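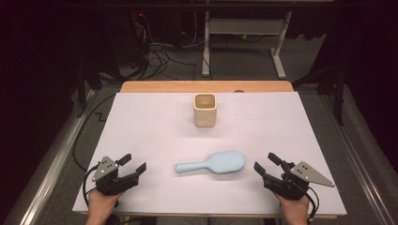
Haarbürste und Keramikbecher auf der weißen Arbeitsplatte, davor zwei handgeführte Greifer.

Was ein Greiferarbeitsplatz wirklich kostet

Beschaffung: Wer Demonstrationsdaten für Roboter selbst aufnehmen will, kalkuliert meist nur die Greifer. Der größere Teil des Budgets entsteht daneben.

Ein Paar handgeführte Greifer steht beim Anbieter Ilholm mit 3.299 Euro netto in der Preisliste. Enthalten sind die beiden Geräte, zwei Anschlusskabel und eine Softwarelizenz für einen Rechner. Nicht enthalten sind Tisch, Arbeitsplatte, Beleuchtung, Kamera am Kopf, Aufnahmerechner und Datenspeicher. Diese Positionen tauchen in vielen Anträgen unter „Sonstiges“ auf und werden dort regelmäßig zu niedrig angesetzt.

Das Projekt Flerkosano, ein Verbund zweier Hochschulinstitute und eines Mittelständlers, hat seine Planung im November offengelegt. Die Unterlagen enthalten neben der Stückliste auch die verworfenen Varianten und taugen deshalb als Vorlage für ähnliche Vorhaben.

Kabel oder Akku

Die erste Entscheidung betrifft die Anbindung. Kabelgebundene Greifer liefern Strom und Daten über dieselbe Leitung, die Zeitstempel kommen ohne Funkstrecke an. Dafür schränkt das Kabel die Bewegung ein, vor allem beim Drehen des Handgelenks und beim Überkreuzen der Arme. Akkugeräte beseitigen diesen Nachteil, verlangen aber einen zweiten Akkusatz, ein Ladegerät und eine Regelung, wer wann lädt.

Flerkosano entschied sich für die Kabelvariante. Ausschlaggebend war der Schichtbetrieb: Eine Aufnahmesitzung dauert 125 Minuten, und ein Akkuwechsel in der Sitzung hätte jedes Mal eine neue Kalibrierung nach sich gezogen. Bei kürzeren Sitzungen fällt die Rechnung anders aus.

Einzuplanen sind in beiden Fällen Ersatzteile. Backen und Stecker gelten als Verschleißteile. Ilholm bietet sie nur im Satz an, mit neun Werktagen Lieferzeit. Der Verbund hat je Arbeitsplatz einen Satz auf Lager gelegt und die Kosten dem ersten Projektjahr zugeordnet.

Tisch und Unterlage

Beim Tisch lässt sich sparen, sofern er steht. Höhenverstellbare Modelle sind ergonomisch sinnvoll, verändern jedoch mit jeder Verstellung den Abstand zwischen Kamera und Arbeitsfläche. Die Lösung im Verbund ist ein einfacher Holztisch mit aufgelegter weißer Platte. Feine Rasterlinien teilen die Fläche in große Rechtecke. Startpositionen lassen sich so im Protokoll nach Feldern angeben, was Wiederholungen vergleichbar macht.

Die Platte sollte matt sein. Glänzende Oberflächen erzeugen Reflexe, die bei der späteren Auswertung als Objektkanten erscheinen können. Als Reserve genügt eine zweite Platte je Raum. Der Nachkauf einzelner Platten aus anderer Charge führte in der Vorphase zu sichtbaren Unterschieden im Weißton.

Objekte: kleine Posten, viele Belege

Für die Gegenstände, die gegriffen werden, sieht der Plan einen eigenen Titel vor. Gefragt ist Alltagsware mit unterschiedlicher Geometrie. Eine flache Haarbürste mit breitem, ovalem Kopf und schmalem Griff stellt andere Anforderungen als ein offener, eckiger Becher mit gerundeten Kanten. Die Bürste liegt flach auf und bietet den Backen wenig Höhe, der Becher steht und kann am Rand oder an den Seiten gefasst werden.

Der Grundsatz umfasst 20 Objekte. Zerbrechliches wird doppelt beschafft, und zwar in derselben Farbe und Glasur. Der Lieferant Ollbridge stellt solche Sätze zusammen und rechnet sie als eine Position ab. Das ist teurer als der Einzelkauf im Haushaltswarenhandel, erspart der Verwaltung aber eine Vielzahl kleiner Belege. Ob sich der Aufschlag lohnt, hängt von den internen Kosten je Buchung ab. Viele Einrichtungen kennen diesen Wert nicht und sollten ihn vorab erfragen.

Raum, Licht, Leitungen

Am häufigsten unterschätzt wird die Fläche. Zum Tisch kommen Gestelle, Stative und die Technik dahinter, dazu Kabelwege am Boden. Kabelbrücken und Klettbänder kosten wenig, fehlen aber in fast jeder Stückliste. Bei Teppichboden ist zu prüfen, ob die Fußplatten der Gestelle ausreichend fest stehen. Gegebenenfalls ist eine Unterlage zu budgetieren.

Für die Beleuchtung gilt: lieber konstant als hell. Flerkosano verzichtet auf Tageslicht und arbeitet mit fest montierten Leuchten über der Arbeitsfläche. Der Rand des Raums darf dunkel bleiben.

Laufende Kosten

Die Firma Shemweta, die den Betrieb mehrerer Aufnahmeplätze übernimmt, trennt in ihren Angeboten Anschaffung, Personal und Speicher. Diese Gliederung empfiehlt sich auch für Eigenbetrieb. Die Personalkosten übersteigen den Gerätepreis in der Regel schon im ersten Quartal. Beim Speicher ist zu klären, ob Rohvideos dauerhaft aufbewahrt werden oder nach der Prüfung gelöscht werden dürfen. Förderbedingungen können hier Fristen vorgeben.

Für Wartung hat der Verbund den Donnerstag geblockt. An diesem Tag wird nicht aufgenommen, sondern kalibriert, gereinigt und der Ersatzteilbestand abgeglichen. In der Kapazitätsplanung stehen damit vier Aufnahmetage je Woche, und auf dieser Basis wurde auch die Zahl der Arbeitsplätze festgelegt.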